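Fevier teaches robots to take old computers apart, one drive at a time

April 29, 2026

3 comments | 12 shares

Hello from the Fevier workshop! I'm Donnie Yule, and I've been itching to tell you about the method we call Stukis, which goes public today along with a short paper and all our run logs. It's a way of getting robot arms to pull reusable parts out of desktop PCs (drives, memory, processors) without us writing out every single movement by hand.

The drive in its caddy is the part I get asked about most, so let's start with that. A caddy has a bit of give in it, and a robot that simply yanks will jam it every time. Stukis learns from people steering the arms through the job, and then it pays special attention to the moments when things stick.

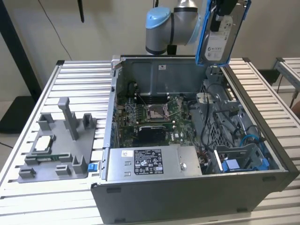
We trained on 54 demonstrations, all gathered since February, and then ran 20 trials of the drive removal. The robots finished 16 of them with no help from us. I did a little dance, I'll admit. Our older scripted approach managed 8 on the same test, and it was slower too! 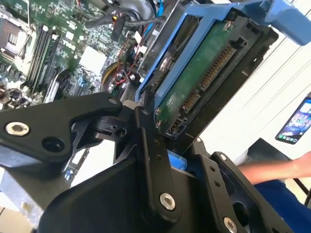
Thắng Ninh would like it noted that the four failures matter more than the dance, and that a drive held at a bad angle is still the commonest way for a run to go wrong. Fair enough, and all four are written up in the paper, with our best guesses as to why.

The bit I'm proudest of is how the method handles grip. It keeps checking how the part is sitting in the fingers, and if the angle starts to drift it slows down and has another think before carrying on.

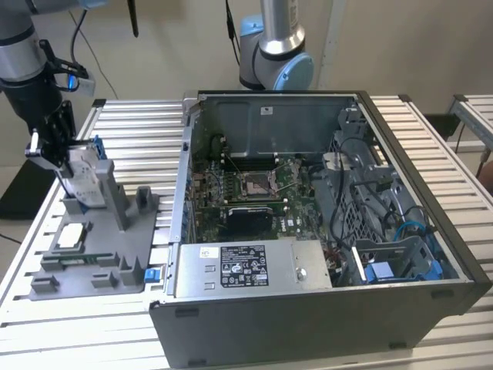 Memory and processors are next on the list. Those need a gentler touch and a tidy place to go afterwards, so the printed fixture has been through more versions than I care to remember (my desk drawer is full of the old ones).

We'd love other labs to try Stukis on their own arms and tell us where it falls over.
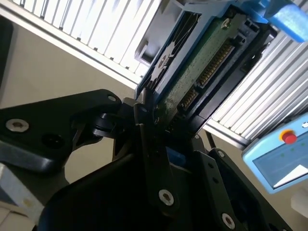
Mundico will be hosting the logs and the fixture files, free for research use. If you want to chat about any of it, drop me a line through the press desk and I'll ring you back.

Related items
Đào: a first look at our part-sorting software
Fevier and Mundico to share workshop data
Why screws are still hard

Contact: Fevier press desk | © 2026 Fevier | Back to top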